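Skilcombe Robotics Club: autumn progress report
For: Hedvig Halvorsen, Mollerberg Fund
10/22/19

Hello Hedvig,

You asked for a proper update before the second payment, so here goes. The short version is that we have an arm that moves, a gripper that grips (most days!) and a group of students who would happily skip lunch to play with it.

Where we've got to

The arm is bolted down in the old craft room and all the students have had a turn driving it. Njål Isaksson runs the coding side and has split them into 3 teams, each with its own go at the same job: pick a drink out of the clutter and put it down somewhere sensible. I look after the hardware, which mostly means tightening things.

We've moved on from foam blocks to things you'd find on a kitchen table. Foam is very forgiving – it squashes, and you get away with sloppy aim. A bottle doesn't let you off like that, and see-through plastic gives the students' colour-matching code a miserable time. They've argued a lot about whether to look for the label or the cap, and I've let them, as it's the best maths discussion we've had all term.

The usual table has an AppleLite bottle standing up, a red can on its side, a couple of big cups in grey and yellow-green, and a clear cup for the brave. The blue fingers start wide open and the arm has to work out its own way in.

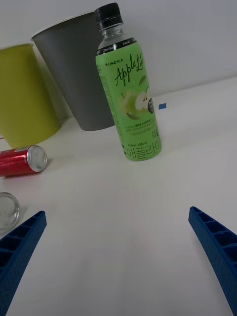 Money

We've spent £175 of the parts budget, nearly all of it on spare fingers and cable from Hoxha. I'd like to keep the rest back until after the Skuvo challenge, in case we break something silly.

What's next

The challenge is in November and we've entered 4 students. Before then we need to get the can sorted, as teams keep coming at it from the wrong angle, and Njål wants every team to write up its code so the others can read it.

Do come and have a go if you're passing. The kettle's in the same room.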